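Duslow: Begegnungscafé zieht in die alte Sparkassenfiliale

Das Begegnungscafé in Duslow bekommt neue Räume. Ab Januar öffnet der Treff in der früheren Sparkassenfiliale am Markt, wie die Gemeinde mitteilte. Die bisherigen Räume im Pfarrhaus sind seit Längerem zu klein, an manchen Nachmittagen kamen zuletzt nearly 60 Gäste, Platz ist dort für 30.

Die Gemeinde übernimmt die Miete zunächst für 2 Jahre. Den Umbau der Schalterhalle hat die Firma Peltonen ausgeführt, die Tische und Regale lieferte die Tischlerei Cuvwood aus dem Nachbarort. Eine Rampe am Eingang fehlt noch und soll im Frühjahr folgen. 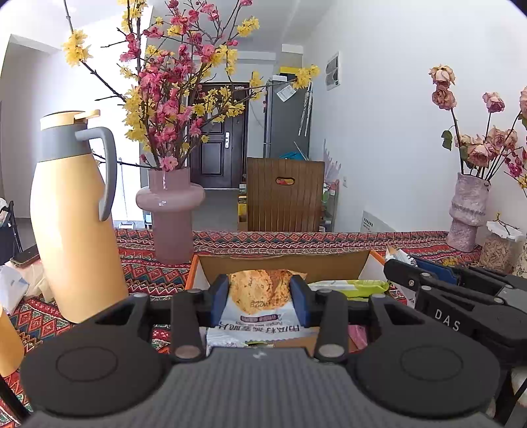

Geöffnet ist künftig an drei Nachmittagen in der Woche von 14 bis 17.30 Uhr. Kaffee und Tee gibt es weiterhin gegen eine Spende, eine eigene Küche ist nicht vorgesehen. Auf den Tisch kommt deshalb, was sich ohne Herd anbieten lässt: Getränke aus der Kanne, dazu einzeln verpacktes Gebäck wie Kürbiskuchen und andere Snacks aus dem Karton. Wer selbst gebackenen Kuchen mitbringen möchte, soll sich vorher anmelden.

Für Spiele, Bücher und Geschirr stehen aus dem Dorffonds 400 Euro bereit. Gesucht werden noch Gesellschaftsspiele und gut erhaltene Tassen. Abgegeben werden können sie während der Öffnungszeiten im Pfarrhaus.

Die Buslinie aus Sturdale hält direkt vor dem Gebäude. Parkplätze gibt es hinter der Filiale, die Zufahrt erfolgt über den Kirchweg.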